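Vorer Opens Free Coloring Page Library

January 8, 2021

Vorer, the coloring site run by Iolo Craddock, has put its full set of winter and fall sheets online at no charge. Readers no longer need an account to print them.

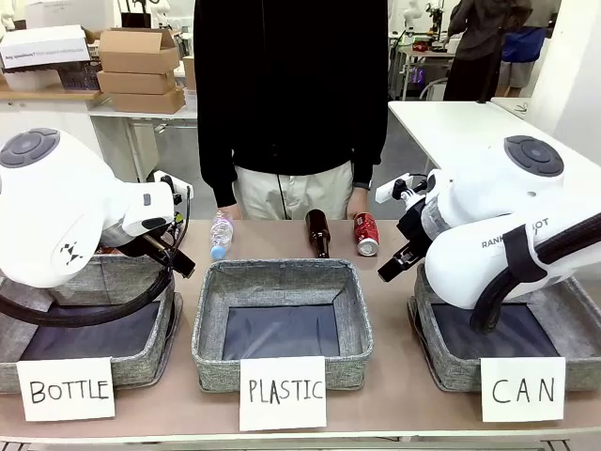
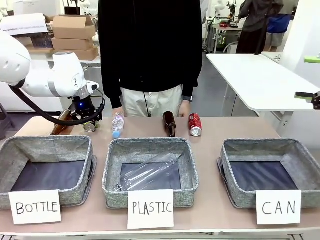 The library holds around 500 pages. Most are simple outlines for young children, with leaves, mittens, barns and farm animals. Another 50 are detailed patterns meant for adults – these print best on heavy paper, Craddock said, and fine-tip markers work better on them than crayons.

Twenty of the new sheets were drawn by Clellamis, a small studio that also made the site's alphabet series last year. They carry short messages in block letters that can be colored in.

Sheets may be copied for classrooms and library programs but not resold. Craddock plans to add a spring set later in the year and is taking requests through the contact form on the site.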